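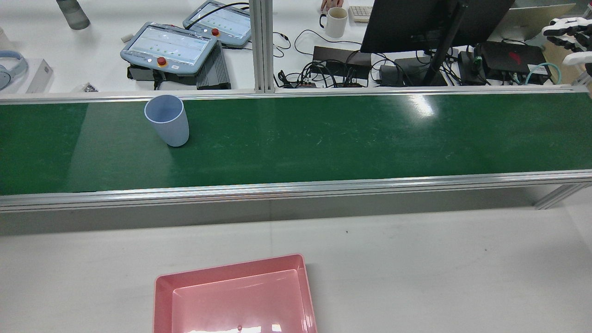
Su-chen Chung
A small thread about our green conveyor belt, because three people asked me the same questions in August and I answered each of them differently.

We bought it used from Jarkedby. The price was 266 euros, and delivery was another 60. I thought the delivery was expensive until I saw two men carry it up the stairs.

The scuff marks were there when it arrived. I tried warm water, then dish soap, then a citrus cleaner from Kamon. The marks became weaker but they did not leave. I have accepted them.

Please do not use anything with a rough side. I did this once, on the part under the belt where it is not seen, and it is still dull there.

The shine is a different matter. A dark green belt sounds like it would not reflect much, but under ceiling lights it reflects very well. In the late afternoon I turn off one row of lamps and my eyes are grateful.
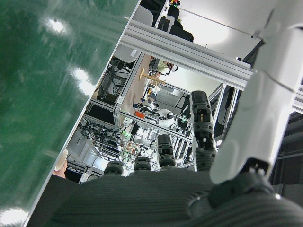 2 min read

Now the cups. They are light blue plastic, a little narrower at the bottom, from a box of 137 that Selorm Kpodo found at Ó Riain. A full box is too many cups for us. If you live near and have a use for them, write to me.

A cup like this stands well on the belt if you put it down with the whole bottom at once. If you put one side first, it walks a little and then it falls. I use slow speed for the first meter – after that it is usually fine.

The trays are only two colors, blue and pink. At the start I wanted labels on them. Selorm said that everybody will say "the pink one" anyway, and he was right, so the labels are still in my drawer.

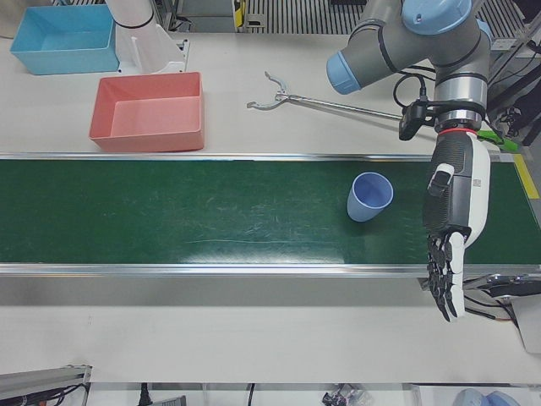 One more thing about the trays: wipe the corners also. Dust collects there and then it travels to the cups.

For the aluminum rails I use a soft cloth and nothing else. Fingerprints come back by 4 p.m. whatever you do.

Somebody asked about the noise. It hums. With the door closed I don't hear it in the corridor. The Urkel belt we had before was much louder, and it also pulled to the left, so I had to correct it every morning.

I still look for a replacement belt in the same green. The only one I found was 887 euros, so we will live with the scuffs for now.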